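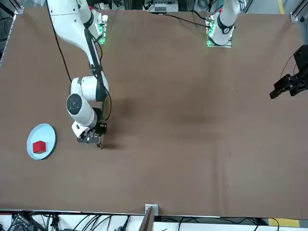

Chapter 7
Two Arms on One Table

By now you have one arm that moves when you ask it to, and I hope you have spent at least one evening just making it wave. I certainly did! This chapter adds the second arm, and with it comes the part of the build I enjoy most: giving the pair a shared place to work and a small job to do on it.

The job is a red cube on a pale blue plate. It sounds like nothing. But to get a gripper over that cube, both mounts have to be bolted down square, the table has to be where the software thinks it is, and the cables have to follow every joint without snagging. A slack loop down to the elbow is fine, a tight one will pull a plug out sooner or later (mine went in the middle of a demonstration to the whole Nisness workshop).

What you will need

The two arms from Chapters 3 to 6, with grippers fitted
A flat table top, matt if you can get it
Two mounting bases for the far edge
One shallow plate with a raised rim, and a small cube in a strong colour
The Zuda control board and its power supply
Cable ties, more than you think

If you are building at home, the kitchen table will do for the first section. After that you will want something you can drill. At Nisness we share a bench with the Villaseñor loom project, so everything we fit has to come off again in May, and the bolt pattern in section 7.2 was drawn with that in mind.

7.1 Which arm is left?

Settle this before you wire anything. Left and right in this book always mean the robot's own left and right, as if it were standing behind the far edge and looking across the table at you. Stand at the near edge and its right arm is on your left. Put tape on both bases, and use the same names in your settings file. I once swapped them and sent 3,000 lines of perfectly good moves to the wrong side of the table.

When both bases are down, open the Venurov test program and set the speed limit to 1,000. The full range goes to 2,000, and we shall get there in section 7.5 – it is great fun – but keep it low for now. Move one arm at a time. Bring the right gripper to a hover beside the plate, with the fingers pointing down, and park the left one well out of the way. Then write down all the joint readings. You will need them in the next section, where we measure the table.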